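Relthorpe Museum of Everyday Things
Learning Pages for Young Visitors, Ages 8 to 11

Why Does Paper Tear the Way It Does?

Paper is one of the most common materials in a home or a school. It is used for drawing, for wrapping, for printing books and for making bags. Most people tear a piece of paper nearly every day and give the matter no thought. A torn edge can tell a careful observer a great deal about how the paper was made. This page explains what paper is made of, why it tears more neatly in one direction than in another, and why a colored sheet may show white along its torn side.

What is paper made of?

Most paper begins as wood. Wood is made of very small threads called fibers. They are so thin that a single one is difficult to see without a magnifying glass. At a paper mill, the wood is broken down until the fibers come apart from one another. They are then mixed with a large amount of water. This wet mixture is called pulp, and it looks something like thin oatmeal.

The pulp is spread over a moving screen. The water drains through the screen and the fibers stay on top, lying across one another in a thin mat. The mat is pressed and dried. As it dries, the fibers hold on to each other tightly, and the result is a sheet of paper.

Old paper can also be turned back into pulp and used again. This is called recycling. The fibers become a little shorter each time, and so paper mills often mix new fibers with the old ones.

What is the grain?

When pulp travels along the moving screen, many of the fibers turn to point the same way, much as sticks do when they float down a stream. The direction in which most of the fibers point is called the grain.

Paper tears more easily along the grain. The tear can run between the fibers, and the edge is often fairly straight. When paper is torn across the grain, the tear must pull apart or go around many fibers. The edge wanders from side to side and looks rough.

The grain also affects folding. A sheet folded along its grain usually makes a smooth crease. A sheet of thick paper folded across its grain may crack a little on the outside of the fold. Bookbinders pay close attention to this, and the pages of a well-made book have their grain running from top to bottom so that they turn easily. Mr. Saulius Ramanauskas, who repairs books for the museum, checks the grain of every new sheet before he makes the first cut.

Cutting and tearing

Scissors and tearing divide paper in different ways. The two blades of a pair of scissors slide past each other and slice through the fibers. The edge left behind is crisp. A tear pulls the fibers until they break or slip out of the mat. Some of them are left sticking out, and these give a torn edge its soft, hairy look. The word for such an edge is "frayed."

Where does the white come from?

Some colored paper is dyed all the way through. The color is added to the pulp, and every fiber takes it up. If such a sheet is torn, the inside is the same color as the outside. Other colored paper is white inside and has color only on its surface. A tear through this kind of sheet opens up the middle layer, and the pale fibers can be seen. A sharp fold can have a similar effect, as the colored surface is stretched and may break open along the crease.
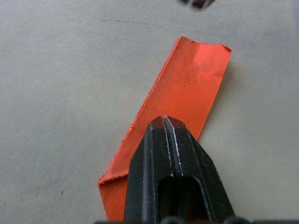

Artists have made good use of this pale line. In a torn-paper picture, a white edge may become the foam on a wave or the snow on a hill. The artist can also choose where the white appears. When one side of the sheet is pulled toward the body, the white band is usually left on that side, and the other side shows very little of it.

Try it yourself

The following activity was prepared by Ms. Aishwarya Joseph of the museum's Learning Department. It takes 30 minutes and may be done at home or in the classroom.

You will need:
One sheet of newspaper
One sheet of colored paper
A magnifying glass
A pencil

1. Tear a strip from the top of the newspaper down to the bottom. Work slowly.
2. Tear a second strip from one side of the newspaper to the other.
3. Place the strips next to each other. Decide which edge is straighter. The straighter edge was most likely torn along the grain. Draw an arrow on the newspaper to show its direction.
4. Tear the colored paper and look at the edge through the magnifying glass. Look for loose fibers, and note whether they are white or colored.
5. Fold a piece of the same paper firmly, open it, and examine the crease.

Please put the used paper in the recycling bin when the activity is finished.

Words to know

Crease: the line left in paper after it has been folded.
Fiber: a very thin thread. Wood and cotton both contain fibers.
Grain: the direction in which most of the fibers in a sheet point.
Pulp: a wet mixture of fibers and water from which paper is made.

School groups may handle paper samples in the Borkora Room on the second floor. Teachers are asked to book with Mr. Femi Jibrin at the Learning Desk. Each group may have up to 30 pupils.

Page last reviewed 13 May 2018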